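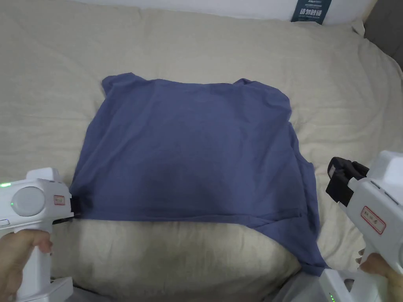 blue tee on the bed, spread out

Search the help pages Go

Folding t-shirts on the bed, no table. Why do mine come out crooked?
posted by Elba Villalba, August 2018

Ok so quick one. Moved into a small place in May, no table big enough, no ironing board. All my laundry gets folded on the bed on top of the duvet. It's a puffy one and the shirt sinks in the middle, so when I fold the sides in they never line up. One sleeve always sticks out. Hem goes wavy. By the time it gets to the drawer it looks like I slept in it.

I have 30 or so shirts, mostly plain cotton, and I'd like them all the same size so they stand up in the drawer. The drawer is a Tirnine one, 16 inches deep inside if that matters. Tried pulling the duvet off and doing it on just the sheet but the sheet is all wrinkles too and I end up with everything in a heap at the side.
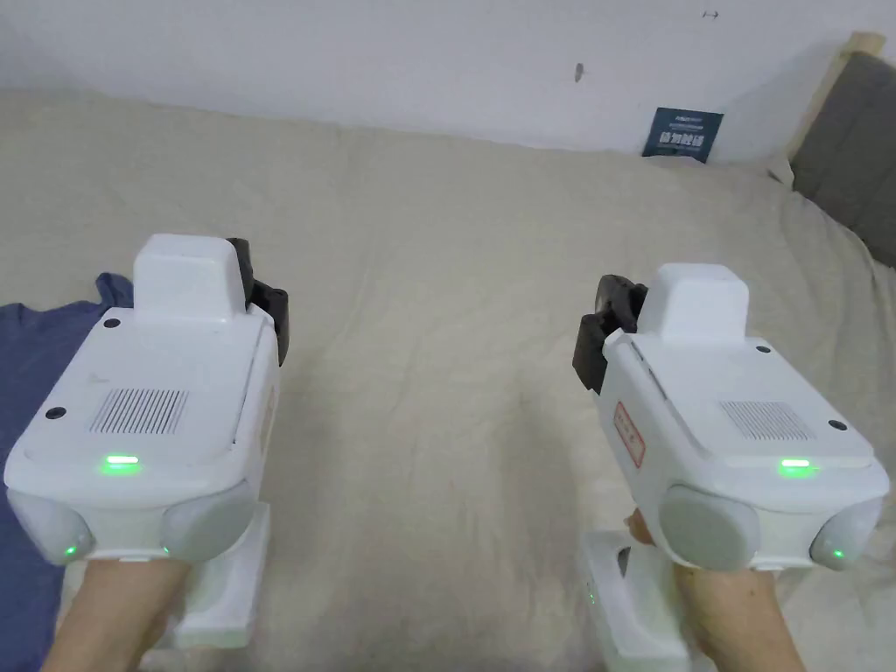
What I already tried

- smoothing with my hands first (sinks again)
- folding in the air, holding the shoulders. hopeless
- a folding board, the Aren one. Too big for my shirts and I had nowhere to keep it

Do I just need a table?? Or is there a way to do it on a soft bed. Also does face down or face up matter, everyone tells me somthing different.

Shona Treloar

No table needed. I've folded on a bed for years, four people's washing.

Face down. Always. Shake it hard 2 times, lay it down, then pull from the hem toward you, don't press down on it. Pressing is what makes the dip. Then pull each sleeve out flat before you fold anything, and check the bottom corner isn't trailing off to one side. Fold one side to the middle, sleeve back on itself, other side same, then up in thirds.

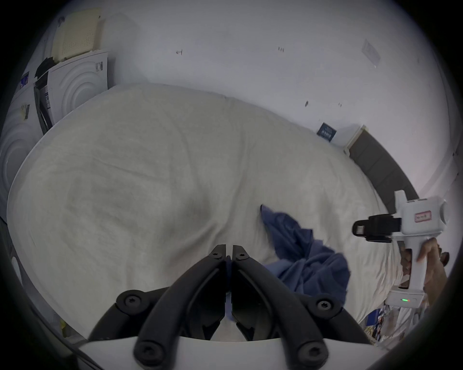 Crooked folds mostly start before the folding, I think. People take a shirt out of the basket in a ball and try to fix it while they fold. Lay them all flat in a stack first, then fold off the stack. Something dark and twisted up like that navy bundle on the duvet needs opening right out first, find the shoulders if it's a shirt, or you'll be chasing corners all day. And work close to the edge of the bed where it's firmer, not in the middle where you have to reach. A big cutting board or a tray under the shirt helps too, I used a Wernau tray until I got the hang of it.

For the drawer, make the last fold to whatever hight your drawer is minus a bit. Measure one and copy it.
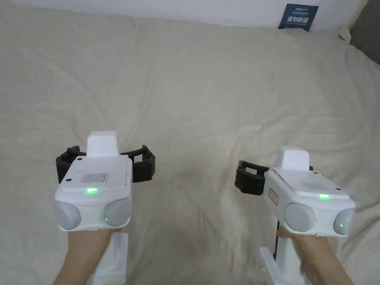 If they flop over you've got too few in the row. Shove a rolled towel at the back till it fills up.

iturra_60

just hang them

Elba Villalba

lol no closet. Shona thank you, going to try the tray thing tonight. Didn't know about pulling from the hem, I've been pressing down this whole time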